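The great bread experiment, month two

So where was I? Last time I'd just killed my second starter (left it on top of the boiler, don't ask) and had gone back to ordinary yeast in a sulk. Well, I've stuck with it, and since January I haven't bought a single loaf from the shop. Not one! My toast has never been better and my flour bill has never been worse.

The recipe has settled down into something I can do half asleep, so I'll put it here for the people who asked in the comments. It's 300g of strong white flour for the small tin, a teaspoon of salt, a teaspoon of dried yeast, a slosh of oil and enough warm water to make it slightly stickier than you'd like. I used to panic at the sticky stage and throw in more flour, and then wonder why I was eating a doorstop. Leave it alone for ten minutes and it sorts itself out. Then knead it until your arms complain, cover it, and go and do something else.

The tin is a Jelura one, bought for not very much, and it's a good little thing apart from the corners, which need greasing like you mean it. I missed one a few weeks back and left a whole corner of the loaf behind in there. Ate it with a spoon. No regrets.

I've also been doing a half-and-half version with a bag of Trudov rye my sister-in-law brought round. Lovely flavour, a bit malty, but it hardly rises and it takes ages to cool enough to cut. The rest of the household voted against it, so the rye is now just for me, with cheese, at about the point in the evening when I should be going to bed.

Now, slicing. This is where I've been letting myself down. I can make a decent loaf and then absolutely murder it with a knife. Thick at the top, see-through at the bottom, won't go in the toaster, then won't come out of the toaster. A reader called my slices "wedges" and I'm still a bit hurt, mostly by how right they were.

What has helped:

Waiting. I know. Everybody says it and everybody ignores it, me included, with the butter already out. But a loaf that's had two hours on the rack cuts cleanly, and a hot one squashes down and goes gummy.

Turning the loaf on its side. The bottom crust is the tough bit, and if you come at it from the side you aren't pressing down on all that soft middle to get through it. I felt very silly for not having thought of it before.

Long strokes and no pushing. I saw as if I've got all day. My old knife was hopeless for this, so I treated myself to a Skandik one with proper teeth, and the difference was enormous (as was the cut on my thumb, so do watch out).

The way I check a slice now is to see whether it'll stand up. A good even one will stay upright and show you its crumb, all those tiny holes, with the crust going neatly over the top. A wedge just flops. 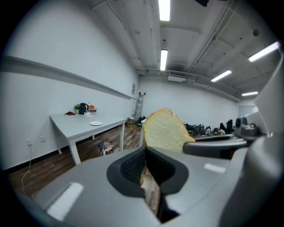

I've got a bit obsessed with crust as well. I like mine thin and golden, the sort you can bite through without losing a filling, and for that I've been brushing the top with milk and taking the loaf out five minutes sooner than the recipe books tell you to. If you're on the dark and crackly side of the argument then leave it in, and put a tray of water in the bottom of the oven while you're at it. We can still be friends.

Storage next, as I've had three messages on the subject. I keep mine in a cotton bag in the cupboard, cut side down, and it's fine for two days. By day three it's toast only. Anything left after that gets sliced and frozen with bits of baking paper in between, so you can get one out without chiselling. Please don't put it in the fridge! Mine went stale overnight in there and tasted faintly of onion.

The crusts and odd ends go in a tub in the freezer for breadcrumbs, and the tub is now so full the lid's bowing, so there'll be a treacle tart before long.

Next up I want to have a go at the soft milk loaf they do at Yu, the bakery by the station, where you make a sort of flour paste in a pan first and the whole thing comes out like a pillow. I've tried it once already and got paste all over the hob. If any of you have managed it without a stand mixer, tell me how long you kneaded it for, and whether your arms have recovered.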